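Two years into making Prullimano, the small studio Skatari is close to letting other people play it. The puzzle game, set in a flooded valley called Bornen, goes into open testing in September. We spoke to the studio's lead designer about cutting puzzles, working without publisher money and why the boat is so slow.

The first version was a different game. "It was a racing game for a while," the designer says. "You had a boat and you went round the valley against a clock. It worked all right, but we kept stopping to look at the drowned houses. Testers did the same. They'd lose the race and not mind."

The clock came out and the houses became the game. Each one holds a puzzle built on water levels: open a sluice in one place and a cellar dries out somewhere else. There were 11 areas on the original plan. The finished game has 6.

"The ones we cut were fine on paper. Two of them used the same trick with a different coat of paint, and one needed so much explaining that we had a sign outside the door. If you've put a sign up, the puzzle isn't ready."

The boat has had the most complaints. In early builds it took a long time to cross the valley, and it still isn't quick. "We sped it up a bit after the last round of feedback. But the slow part is where you work things out. You leave a house stuck, you row for a minute, and you get it on the way to the next one. When the boat was fast, people just went back in and tried every lever."

Money has been tight. The studio turned down a publishing deal in its first year that would have meant adding daily rewards, and has lived on contract work since. The closed test went out to 700 players, all of them from the mailing list.

"We read every report. A lot of it was about the map, which was bad. You couldn't turn it round, and it didn't show which sluices you'd left open — that's fixed now."

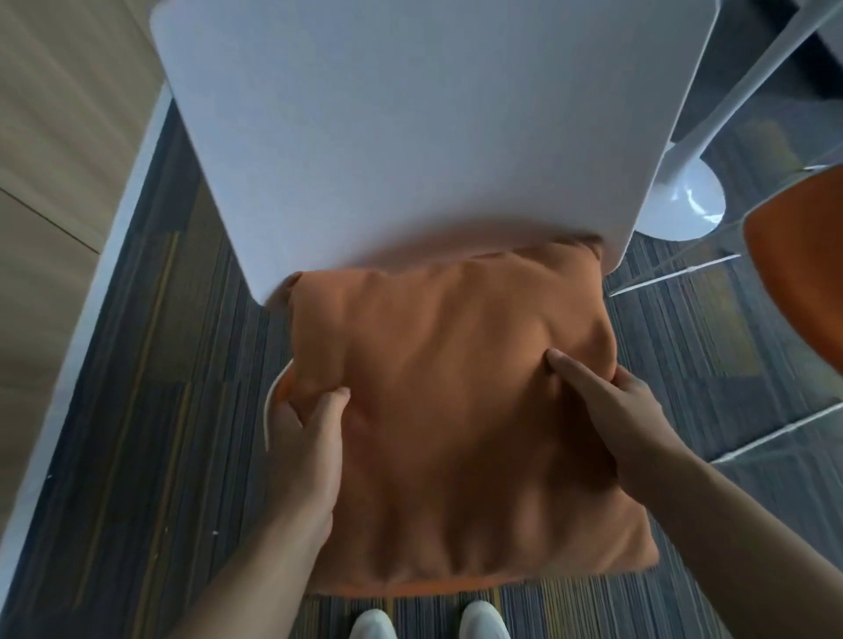
Hands on an orange cushion beside a white table.

The sound came late. All the water was recorded for the game, and the music drops out whenever a level changes so the player can hear where the water is going. The designer says that was a fix for a practical problem, as testers kept missing drains opening behind them.

A console version is planned, though there is no date for it. Neither is there a plan for a sequel, but one of the cut areas, a mill named Stöckli, may return as a free update.

"It's mostly built. The wheel turns the wrong way and we haven't found out why."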